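Subject: Re: [grip-users] Pelen arm went through the block and kept going

Hi all,

Sorry this took a few days, I wanted to be sure before I said anything, and then I got sure and it was embarrassing so it took one more day. Quoting Teo's whole message first for those who joined after the thread split. My part is underneath.

On April 30, 2023, Teodoro Soriano wrote:

> Hi list,
>
> Has anyone running the Pelen arm with a policy trained from hand-held
> data seen it ignore the fact that it's already holding something?
>
> We were doing the desk pickup with the checkpoint Horațiu shared from
> the Cârstea lab. Small white block, sticker sheets and bottle as
> clutter, power strip off to the side (cord bundled, plug lying on the
> table, nothing live). First few tries it was beautiful. Then on one
> of them the fingers closed on the block and just kept squeezing. The
> block squirted out sideways. Then the arm, with nothing in its fingers,
> went DOWN instead of up, slid left and leaned on the power strip hard
> enough to crack the left mounting plate right across the top screw
> hole. I hit the stop but my hand was on the wrong side of the table
> and it took longer than I'd like to admit.
>
> Nobody hurt. I'm mostly writing because I always believed the force
> cap would catch this kind of thing and it did nothing at all. The cap
> is set to 20 N in the Disholm config. I checked. It says 20.
>
> Has anyone got an idea where to look? I have the log and can send it.
> Also if anyone has a spare left plate I'd be grateful, mine is now
> two plates.
>
> Teo

Okay. So first of all, Teo, the plate is in the mail. I put two in, plus screws. The new ones are printed a bit thicker at the top hole, which is where all of ours have cracked too.

Second, it was my data. There is a thing in the firmware that makes it worse and I'll get to that, but the reason your arm squeezed the way it did is sitting in my recordings from January, and I'd like to walk everybody through it so you can check your own.

You'll remember that the hand-held gripper doesn't measure force. It records the view from the camera and the finger width, and Zunport writes both into the episode. The width has a zero, and the zero gets set when Zunport starts up. It wants the fingers fully closed at that point. There is a beep, you squeeze the trigger all the way, there's another beep, done. I must have done this a few hundred times in my life.

Except Zunport also has the auto-resume thing. If the session crashes (and in January mine crashed plenty, because I was on a bad USB cable that I kept swearing I'd replace), it comes back by itself, takes whatever width it sees at that moment as zero, and doesn't beep. So if you happen to be standing there with the fingers open, wondering why the screen went black, your open fingers are now "closed" as far as the file is concerned. All your widths after that are nonsense until the next proper restart.

I didn't notice, because I was looking at the video, and the video was great. Same desk, same window, same block, fingers come in, fingers go round the block. Why would you look at anything else? Two from that batch so you know which setup I mean: 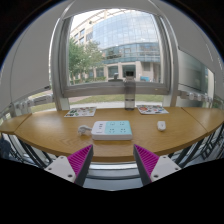
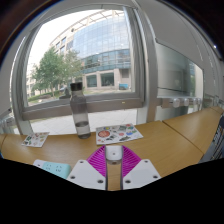
What I should have been looking at was the width plot. In a good session the width goes down when you close on the block, flattens out at the size of the block, stays flat while you lift, and opens up again. A kid could read it. In the bad sessions the whole curve is shifted by 32 mm, so the flat part comes out negative, and Zunport clips negative numbers to zero without a word. The policy looks at that and learns that when you see the block between your fingers, the right thing to do is close all the way, as if the block weren't there.

And then it gets mixed in with the good sessions, so some of the time it does the right thing and some of the time it doesn't, and which one you get seems to depend on stuff like the light outside. That would fit with Teo's first few tries going so well. I can't prove the light part. I did try it with the blinds down and got more bad closes, but I only had the patience for one evening of that, so please don't quote me.

The numbers, for those who pulled the dataset: there are 1659 episodes in the January release, recorded over 22 sessions. Three of those sessions have the shifted zero. I've pulled all three completely, even the parts before the crash, because I no longer trust my own notes on when each crash happened. The cleaned release is up in the usual place with a new name so that you can't mix them up by accident. Please delete the old one. And please delete the checkpoint, Teo's and anyone else's. I know somebody is going to say it works fine on their table. It worked fine on Teo's table too, until it didn't!

Now the downward move. This one puzzled me for longer. Why would an arm that has just lost its block push down and left? I went through Teo's log (thanks for sending it so fast) and as far as I can tell the policy thought it still had to pick the thing up. The block had shot off to the side, the camera lost it, and the nearest pale, roundish-cornered lump in view was the end of the power strip. So it went for that. In a way I'm impressed. But a power strip is a lot wider than the fingers open, so the tips landed on top of it and the arm kept pushing, trying to reach a height it was never going to reach.

Which brings me to the force cap, and here I do get to blame somebody other than myself for a paragraph. The 20 N in the Disholm config is for the gripper motor only. It limits how hard the fingers pinch. It has nothing to do with how hard the arm presses on the table. For that there's a separate setting on the Pelen side, called the contact limit, and it ships turned off. Off! I had it off as well. I asked two other people on this list privately and one of them had it off too. The manual mentions it in the chapter on polishing, where I for one have never had any reason to go.

And even the pinch cap didn't do its job, because it only kicks in when the motor is holding a position. While the fingers are still traveling toward a target it's allowed to go over for a short moment, and a policy that sends a new target at every step keeps it traveling forever. This is the firmware thing I mentioned. I've written it up and sent it to Disholm with Teo's log attached. They've answered, politely, that they're looking at it. Until there's a fix, please act as if the pinch cap doesn't exist.

What I've changed here, and would ask you to change too:

Turn on the contact limit in the Pelen settings. Start low. It'll trip on you all the time for the first day and you'll hate it, and then you find the value where it only trips when it should.

Turn off auto-resume in Zunport. It's under session options, called "recover". If it crashes, let it stay crashed and do the beeps again.

Plot your widths. I've put a small script next to the dataset that draws every session on one page, and it shouts if the lowest width in a session is exactly zero for a suspiciously long time. It's ugly and it works. If you know how to make it less ugly, be my guest.

Stop button on the side where you stand. Teo already said it so I won't rub it in, but I went and looked at mine after reading his mail and mine was behind the monitor. It's now on a piece of Velcro at the front of the table, left-hand side, since my right hand usually has a coffee in it.

On the power strip. A couple of people wrote to me off-list that there should never have been one on the table at all. I go back and forth. I like having real desk clutter in the recordings, and for hand-held work I'm going to keep it, the person holding the gripper isn't going to jam it into a socket. For anything with the arm, though, I'm taking it off until I've got a dead one, with the cord cut off and the slots taped over. I also don't want an open bottle anywhere near an arm run. Cap on, screwed tight, or leave it on the shelf. If you've got stronger feelings than that, let's have them here on the list and out of my inbox.

Things I still don't know: whether the older sets from before auto-resume existed are clean (I think so, haven't plotted them all), and whether retraining on the cleaned release gets rid of the bad closes completely. The retrain is running as I write. Early on it looked good in replay, but so did the last one, so I'm going to run it on the arm with a foam block and the contact limit way down before I share anything.

Teo, could you send me the cracked plate when you get the chance? Both halves. I'd like to see if it broke along the print layers or across them.

And if you were using the January data for something that isn't this pickup, please write to me even if nothing has gone wrong. I only know of the people who've posted here.

Sorry again, everybody.

Horațiu Bălan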